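# Packaged Soft Goods: Wrapping, Handling and Shelf Life

Unit 3 handout. Bring it to both sessions.
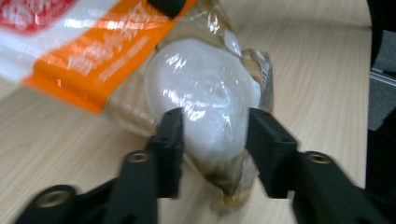 **Why does soft bread go stale faster in the refrigerator than on the counter?**

Starch firms up quickest at temperatures just above freezing, and most refrigerators run in that range. A bun kept at room temperature in a closed wrapper stays soft longer, though it will mold sooner if it is left too long. Freezing slows both problems.

## 3.1 What the wrapper does

A clear film wrapper on a single soft item has two main jobs. It holds moisture in, and it keeps dirt and hands off the food. It does very little against crushing. Protection from crushing comes from the carton, the tray and the way people pick the item up.

Film that is too tight marks the surface. Film that is too loose lets the item slide and rub. For this course we use the Flenden fill rule: the item should move slightly when the package is tilted and stop before it reaches the seal.

## 3.2 Picking up and setting down

- Hold the package by its sides, at the thickest part of the item.
- Do not lift by the seal or a pinched end.
- Use the least pressure that keeps the package from slipping.
- Set it down flat. Dropping it even a short way can crack a filled item.
- Keep sticky or sauced parts facing down where the product allows it.

Soft items recover from a light squeeze if it is brief. Steamed dough recovers more slowly than baked dough and may keep a dent. Fillings do not recover once they have moved.

## 3.3 Checking a package

Check the seals first, then the film, then the product. Wrinkles in the film are normal. A hole at a fold is a reject, even a small one. Fog on the inside usually means the item was wrapped warm; set it aside and write it up.

Brown areas need a second look. They may be crust, sauce or a paper base, and you should compare with the product sheet before calling it a defect.

## 3.4 Practice lot

The Kelter lot has 200 packages. Last term's class passed 196 of them, which gives a reject rate of 2 percent. Work out your own rate the same way and show the division.

Reading for next session: Gallegos packet, pages 26 to 47. The lab sheet is due at the start of class.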